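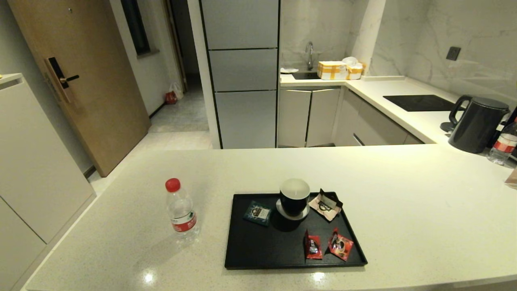
28 January 2023, kitchen peninsula, tea and water task

Good day for learning things! Bad day for the uptime figure. We had a proper fault and I think I know where it lives, so I'm getting it down before I lose the thread.

Running the Plavar arm with the December calibration and the new Flaltus grip controller. Task was the usual one: pick up a water bottle from the counter, hold it, put it back clear of the tray. Attempts 1 to 10 went through with no complaints. On attempt 11 the arm lifted, paused, and then the fingers began to creep open while the controller went on reporting "grip stable". I hit the stop and got a hand under the bottle. Nothing fell, nobody pinched.

What the log says:

- commanded grip force: flat, as it should be
- measured finger gap: opening slowly from the moment the lift finished
- slip warning: never raised
- stop pressed 3 seconds after the creep started

So the numbers for the fault were all in there, and the controller just didn't look at them. I find this really encouraging. A sensor that can't see the problem would be a horrible week; a check that isn't wired up is an afternoon.

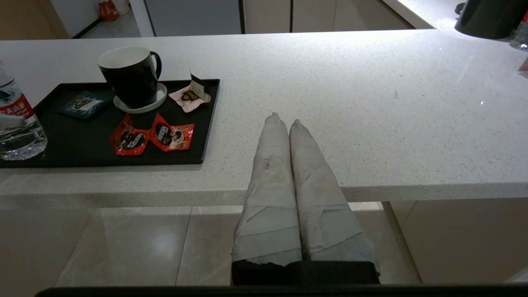 Second thing, the finger wrapping. The wrap has torn along the edges and I'd been telling myself it was cosmetic. I'm less sure now. If a loose layer slides over the one beneath, the pads can stay put on the plastic while the finger moves, and that would fit a slow creep much better than a sudden drop. Radka Lazarević reckons the wrap is most of it and the controller only hid it. My money's still on the force loop sagging when it warms up. Loser re-tapes the spare set.

Tried to split the two:

1. Same wrap, controller restarted, long hold. Crept again, but later.
2. Same wrap, old Jestard controller. Crept, and it raised the slip warning straight away (lovely!).
3. Fresh wrap, Flaltus. Not done yet.

Point to Radka so far, annoyingly.

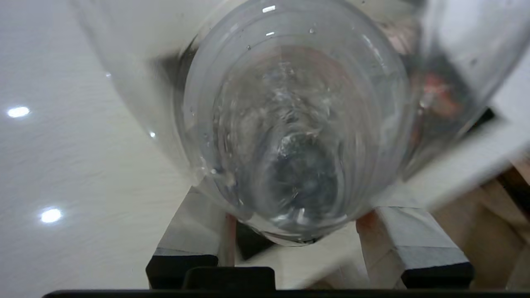
Until 3 is done, holds are capped at 30 seconds and we keep bottles away from the kettle side of the counter. Water and a mains base is the bit that bothers me far more than a dent in a cupboard. Someone stays on the stop button for every lift, including the boring ones.

To do:

- [ ] re-wrap both fingers, single layer, edges pressed down
- [ ] turn on the gap check in Flaltus (line 146 of the config, it was commented out, argh)
- [ ] ask Đàm if their pads fit our fingers
- [ ] repeat the long hold with the mug, empty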